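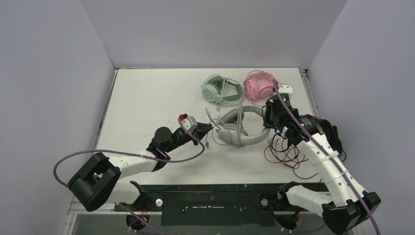 In May I changed my working hours, and I want to write down how it goes. I start at 6 in the morning now, before the tram to Gastbridge begins to pass under my window. The first two hours are very quiet and I can translate up to seven pages. After lunch I am slow, so I answer letters and do the bills.

My neighbors think I am a little strange -- maybe they are right. On Tuesday I was in bed before the sun was down. Next week I will try the same with Sunday included.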